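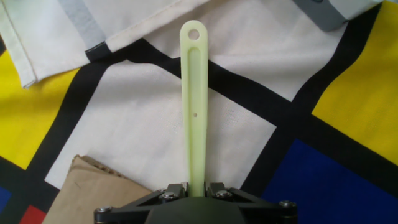 *最后修改:6月17日(改了第 9 条的保压说明,补了第 21 条)*

**1/** 整理一下细长扁平注塑件的几个老问题:翘曲、孔边熔接痕、槽底缩痕、收缩率取值。材料以聚丙烯为主,顺带提 ABS。内容来自 Multis 项目的调试记录,前后拖了两轮试模,记录比较散,按主题重新排过。

**2/** 先说对象。长条形,壁厚比长度小一个数量级以上,一端有通孔,沿长度方向有凹槽或加强筋。按键杆、连杆、卡扣臂、标签条都属于这一类。图纸看着简单,尺寸标注也少,报价时往往被归到最低难度,试模次数反而偏多。

**3/** 收缩率。材料表上给的是一个区间,聚丙烯的区间很宽。很多图纸直接取中值,长宽两个方向用同一个数。对方块件问题不大,对长条件会出错:流动方向和垂直流动方向的收缩不一样,长度越长,绝对误差越明显。

**4/** 未增强的半结晶料,流动方向收缩一般大于垂直方向。加玻纤以后关系反过来,纤维沿流动方向排列,把这个方向的收缩压住。换料的时候只改牌号不改模具补偿,是长度超差最常见的来源之一。

**5/** Multis 第一轮用的就是中值。首件长度偏短,宽度在公差内。当时有人提议加大保压,把长度补回来。补是能补一点,浇口附近的内应力也跟着上去,放置一段时间以后弯得更厉害。最后还是改了型芯。

**6/** 测量时机也要写进检验文件。聚丙烯脱模之后还会继续结晶,刚出模的尺寸和隔天的尺寸有差别。双方没有约定时间,供方早上测合格,需方收货后测不合格,两边的卡尺都没有问题。建议写明:脱模后放置多久、环境温度多少、平放还是立放。

**7/** 翘曲。长条件弯曲的直接原因是厚度方向两侧收缩不均。常见的几种情况:
- 动定模温差
- 一侧有槽、一侧是平面,截面不对称
- 顶出时零件还没有足够刚性
- 顶出后堆放受压

前两种占大多数,后两种容易被误判成前两种。

**8/** 截面不对称是设计带进来的。开槽的一侧表面积大,冷却条件和平面一侧不同,靠工艺只能缓解。可以做的:槽深控制在壁厚一半以内;槽底到侧壁用圆角过渡;两侧水路分开接,各自控温。第三条改模成本最低,应该先试。

**9/** 保压。长条件从一端进胶,远端压力损失大,近端压得实,远端压得松,于是收缩沿长度渐变。保压曲线做成递减的,比恒定保压好。保压时间以浇口冻结为准,用称重法确认:逐次延长保压时间,零件重量不再增加的那个点就是冻结点。这条原来写成“保压时间越长越稳”,是错的,冻结以后再保压只浪费周期。

**10/** 称重法的天平分辨率要够。零件本身很轻,用厨房秤那种分辨率看不出拐点。可以一次称整模,连流道一起称,但流道重量也会变,读数要扣掉。Bastance 那边的做法是每个时间点取 4 模,剪掉流道再称,取平均。

**11/** 浇口位置。端部进胶,流动方向与长度一致,取向单纯,翘曲容易预测。中部侧面进胶,两头对称,流程短,注射压力低,但侧面偏置会带来面内弯曲,俯看像一张很浅的弓。面内弯曲比面外弯曲难修,用压板整形基本没有效果。

**12/** 有通孔的一端尽量不做进胶端。熔体一进来就被型芯销分开,绕过去再合拢,合拢处温度还高,熔接痕强度倒是不差;问题出在销子受侧向冲击,细销会偏,孔的位置度先坏掉。

**13/** 孔放在远端则相反:销子受力小,位置稳定,熔接痕温度低,强度差。两害相权,看零件用途。孔只用来穿绳或挂放,远端就可以;孔是铰接点、要反复受拉,建议把进胶点挪到离孔近一些的位置,同时把销子加粗或做成两端定位。

**14/** 熔接痕的位置在孔背向来流的一侧,这是几何决定的,调工艺改变不了位置,只能改变深浅。提高料温、提高模温、加快注射速度都有帮助。排气同样要紧:两股料头在那里会合,气体没有出路,会留下烧痕或者缺料小坑。

**15/** 排气槽深度依材料黏度而定,聚丙烯流动性好,槽深了就出飞边。远端圆弧处做一圈浅排气,比单点开深槽稳妥。排气槽要定期清,堵了以后的现象和注射速度不足非常像,现场第一反应通常是去调速度,越调越乱。

**16/** 浅色件的检验。浅黄、浅绿这类淡色半透明料,缩痕和流痕在漫射光下几乎看不见,在侧光下很清楚。标准里如果只写“目视无明显缺陷”,换一盏灯结论就变了。应当写明光源方向、照度、观察距离、观察时间。

**17/** 照度数值按各家标准来,Szekeres 的文件把外观面定在 2000 lx,非外观面 916 lx。后面这个数看着奇怪,查过来源,是早年某个检验台的实测值,后来一直照抄进各版文件。没有错,也没有道理。新项目不必沿用。 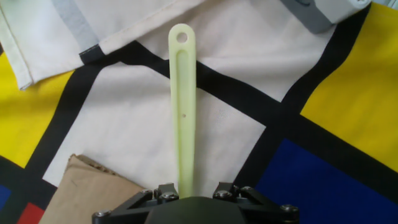

**18/** 接着说观察面的划分。同一个零件,装配以后看得见的面和看不见的面要分开标。槽底往往藏在里面,按外观面验收会白白增加报废。Szekeres 旧图上整件只有一个等级,第一批退货里相当一部分是槽底流痕,装上去以后根本不可见。改图以后这个退货项就消失了。

**19/** 缩痕和槽的关系。槽两侧的凸边与底板相接处,局部壁厚变大,冷得慢,背面容易出现两条平行的浅凹。凸边根部厚度建议不超过底板的六成。超过了,调保压能压下去一部分,代价见第 9 条。

**20/** 淡色料的色差。本色聚丙烯加少量色母,批间差异比深色件明显,原因有两个:色母比例低,计量误差的相对影响大;料本身半透明,壁厚变化会直接表现为深浅变化。比色要在同一厚度的位置上做,拿薄处对厚处,得出的色差没有意义。

**21/** 补充一条背景色的影响。半透明件放在白底和灰底上读数不同,手持色差仪测薄壁件尤其如此。我们现在统一用白色陶瓷板垫底,多层叠放的做法已经停用,层间空气隙每次都不一样,重复性差。

**22/** 回料。长条件流道占比高,回料比例容易失控。Lurnance 的规定是外观件不加回料,非外观件可加,但要单独记录批次。聚丙烯多次受热以后熔指会升高,同一组参数下射得更满,飞边增多,尺寸也跟着漂。参数没有动而飞边变多,先查料,再查锁模。

**23/** 干燥。聚丙烯吸湿很低,一般不需要强制干燥,表面受潮时短时烘一下即可。ABS 必须烘,烘不够会出银纹,沿流动方向拉长,在长条件上特别显眼。换料生产的机台要把这一步写进换料清单,靠记忆总会漏。

**24/** 平面度的测法。长条件刚性低,压上去就平了。用高度规接触测量,测力会把弯曲压掉一截,读数偏好。能用非接触就用非接触。没有条件的,平板加塞尺,零件自由放置,凸面朝上测两端间隙中的较大值,再翻面测一次中间间隙。两次都记录,不要取平均。

**25/** 样本数。第二轮试模在参数稳定后连续取 200 件,按顺序编号,按顺序测。顺序不能打乱,因为要看的就是漂移:前段模温还在爬升,长度缓慢变小,到后段才走平。随机抽样会把这条曲线抹成一团,算出来的标准差偏大,还看不出原因。

**26/** 由此引出一个习惯:开机后的前若干模直接报废,数量由那条曲线决定。每套模具不一样,水路布置、季节、停机时长都有影响。3月那次冷水机换过以后,同一套模具需要报废的模数明显变少,作业文件隔了很久才跟着改。

**27/** 多腔模还要分腔看。腔号刻在零件上最省事,刻在不受力、不外露的位置。字高太小会被顶针印盖住,太大又成了新的缩痕来源。没有腔号的零件混到一起,就只能把整批当成一个总体处理,分布经常是双峰的,过程能力指数算出来也没法用。

**28/** 顶出。细长件用少量圆顶针,顶针之间的部分会被吸住,出模瞬间弯成波浪。扁顶针或者推板更合适。带槽的一侧抱紧力大,应留在动模。拔模斜度在槽侧壁上要给足,有些图纸只在外轮廓标斜度,槽内默认直壁,这种要退回去问。

**29/** 包装。弯曲有时候是在纸箱里形成的。散装倒进袋子,底层受压,夏天仓库温度一高就蠕变。同向叠放、隔层、限高,三样都不贵。收到弯曲投诉时先问一句是从箱子哪一层取的,再去翻工艺记录。

**30/** 调试顺序供参考:先定料温和模温,再定注射速度,再做称重法定保压时间,然后调保压压力,最后动冷却时间。每次只改一项,改完等模温稳定再取样。Multis 第一轮有一天同时改了三项,当天的数据后来全部没有用上。

**31/** 称重法的记录表模板还在整理,表头包括模次、保压时间、单件重量、流道重量、模温实测值。整理完接在这串后面发。ABS 那部分的收缩数据不全,暂时不放。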